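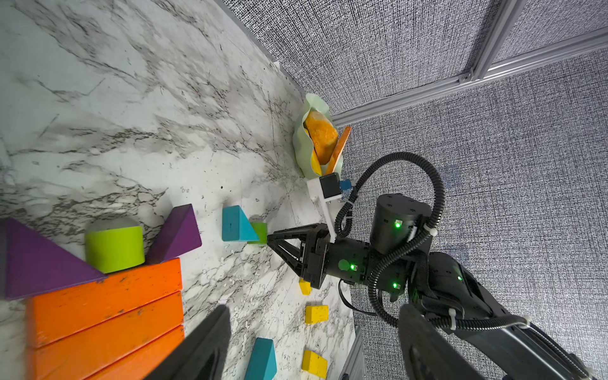

**PART TWO · FAULTS AND STOPS**

# Chapter 8: The Arm That Would Not Let Go

Toy blocks make a forgiving workload. They don't leak, they cost little, and a scuffed one stacks about as well as a new one. This may be why the team at Lurero took so long to worry about theirs.

The cell ran a sorting routine written at Brendenero, and it had logged 210 cycles before the first bad one. On that cycle the gripper closed on a block, reported that it was open, and set off for home with its cargo. The controller, having been told the fingers were empty, saw no reason to object. The block hit a rail at full speed – a small crash, but a loud one.
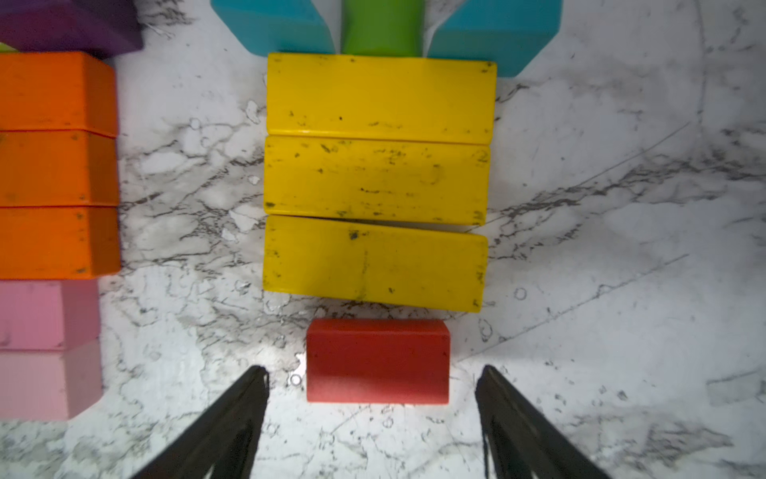 The log for that cycle is a cheerful read. Every line says OK. The software had been checking that the "open" command was sent, which it always was, and had never once asked the fingers where they were.

By May the same fault had turned up on more than 100 cycles, most of them filed under "operator error," although the operator had been at lunch for several.

In this chapter we follow the fault from finger to log file. Section 8.1 covers position feedback and what it can miss. Section 8.2 deals with safe stops while a load is held, a case the Costance manual handles in a single sentence.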